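May 11, 2024

Well, the hall light is finally chosen, and I've aged a year doing it. I went back to Zitwood this morning just to look (famous last words) and came out with a receipt and a sore neck from staring at the ceiling for an hour.

I'd gone in wanting a pendant. I've wanted one since October, when the old glass bowl cracked and we started living under a bare bulb like students. But the hall ceiling is so low that anything on a chain would catch the top of the front door, so a flush fitting it had to be. They had a whole row of them. The Imai one is lovely, very plain, a shallow drum in cream linen, and I stood under it for ages trying to picture it gathering dust. Linen in a hallway! Next to the coats and the dog!

Then there was the Tasberg, ribbed glass on a dull brass plate, takes three small bulbs and throws stripes up the wall. I didn't like it at first. I walked off to look at table lamps, came back, and liked it a bit more, and by the third go I was measuring it with my hands. It's 24 cm across the plate, so it should cover the horrible ring of old paint the bowl left behind.

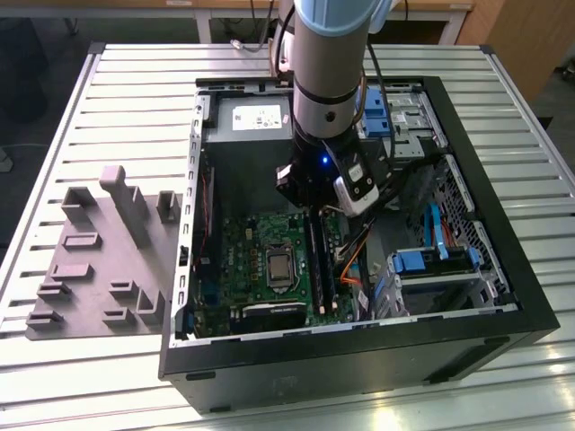

The brass was the sticking point, as all the door handles downstairs are chrome. I rang home and was told, quite cheerfully, that no one alive has ever compared a ceiling light with a door handle. Fair enough. I bought it.

Bulbs next, and what a muddle that was. The shop only had very white ones and I can't bear coming in at night to something like a dentist's. So I ordered a pack of 5 from Jindusis when I got in, the warm sort, dimmable, 600 lumens each. I did wonder about that — three of them will be 1,800, and the old bulb was nowhere near — but the hall has no window and I'd sooner turn them down than squint for my keys.

Need to find the stepladder, and ring the electrician about the dimmer switch before he goes on holiday. The box is on the stairs for now. I've already lifted the lid twice to check I still like it, and I do, mostly. Still not sure about the screws, they're a slightly different gold.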